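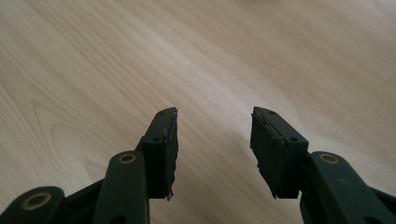
Before you get the mug tree out of its box, sort out the table it's going to live on. I wiped mine down with a barely damp cloth and let it dry, then got my eye level with the top to look for crumbs. Pale wood like this throws the light straight back at you, so if you've got a bright patch of glare, move your head about until you can see the grain properly (grit hides in the shine!).

1. Stand the base on the wood, flat side down.
2. Push the post into its socket and give it a quarter turn. Stop when it clicks.
3. Fit the pegs, one near the top and the other lower down on the opposite side.

Caution: don't use glue. I did on my old Vass one and never got it apart again. 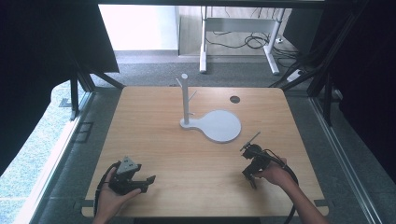
Prarora, August 5, 2026
I've changed my mind about step 4, so please use this version.

4. Turn the whole stand until the big round part of the base sits under the side you'll load most. Mine goes to the right, same side as the lower peg.
5. Hang the lower mug first, then the top one.

Note: lift the stand when you move it, with the mugs off. Dragging marks the wood, and I've got around 50 little scratches on the kitchen one to prove it.

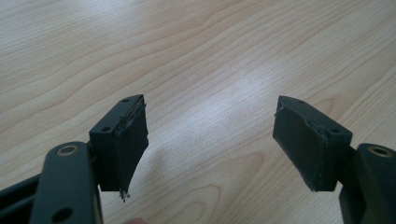 Wendy Rowbotham writes that she'd add a felt pad under the base, the thin sort, and that hers has been on since December without a mark on the table. Fair enough, I'll try it. Trim the pad a bit smaller than the base and check the stand doesn't rock before you hang anything on it.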